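# Payback on rooftop solar when the feed-in tariff keeps dropping — is a battery worth sizing in now?

**Posted by coltow_shed**, 9 August 2018

We have a single-phase connection and a tiled roof that faces a bit east of north, with a second usable face to the west. The installer has quoted two options, both with a Sekiguchi string inverter. The first is panels only. The second adds a Belley battery and swaps the inverter for the hybrid model in the same range.

Our last bill showed 681 kWh for the billing period. Most of that is evening use: induction cooktop, dishwasher, reverse-cycle heating. Hot water is a resistive tank on a controlled load tariff, metered separately and not included in the 681.

The retailer has written to say the feed-in rate will be revised in December, and I assume it won't go up. The installer's spreadsheet holds it constant for the life of the system and assumes self-consumption of 50 per cent without a battery. That seems high for a house where everyone is out during the day.

What I'd like to know is whether the 50 per cent figure is defensible, and whether it makes sense to pay for the hybrid inverter now and leave the battery until later.

---

**Pindetti**

The 50 per cent figure isn't defensible for your load profile unless you shift something large into daylight hours. With an empty house and the hot water on its own circuit, I would model it at 30 and treat anything above that as a bonus. Ask your distributor or retailer for your interval data. If you have a smart meter you can get it as a CSV in half-hour blocks. Lay the expected generation over it hour by hour and take the lesser of the two values in each interval. The sum is your self-consumed energy. It will come out slightly optimistic, as half-hour averages hide short peaks, but it is far better than a single percentage.

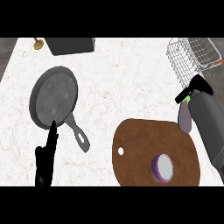
Run the same sheet with the feed-in rate cut in half and again with it at zero. If the panels-only option still pays back inside the inverter warranty at zero, the December revision doesn't matter much to the decision. If it only works at today's rate, the array is oversized for you or the quote is too dear.

On hot water: the tank is the cheapest storage you already own. Moving it off controlled load and onto a timer or a diverter will lift self-consumption more than most behavioural changes. Compare the controlled load rate with the feed-in rate before you do it. Where the two are close, the diverter never pays for itself and a plain timer is the better choice. Use a licensed electrician for the change, and check whether your retailer charges to remove the second tariff.

On orientation: splitting the array between the two faces will lower total yield a little but push generation later into the afternoon — useful if your cooking and heating start before sunset. Confirm that the inverter has two independent MPPT inputs. Putting both faces on one input in series is poor design and I would reject the quote over it.

---

**rafter_and_rail**

get the battery, power prices only go one way. we run at nearly 100 percent solar in summer and the bill is basically just the supply charge

---

**lowvoltage_lurker**

I'd disagree with the post above on the numbers given. The value of a battery is the gap between the import rate and the feed-in rate, multiplied by the energy cycled, less round-trip losses. Work that out per year and divide it into the battery price. If the answer is longer than the battery warranty, wait.

As for paying for the hybrid inverter now, I wouldn't. "Battery ready" generally means ready for the batteries on that manufacturer's current compatibility list, and the list may look quite different by the time you buy. An AC-coupled battery can be added to an ordinary string inverter later. You lose a few per cent in the extra conversion and keep your choice of brand.

Two things to settle before signing either way:

- Export limit. Get the distributor's approval in writing, with the limit stated per phase.
- Backup. Many batteries do not supply the house in an outage unless a separate backup circuit is wired. If the quote doesn't list one, assume it is excluded.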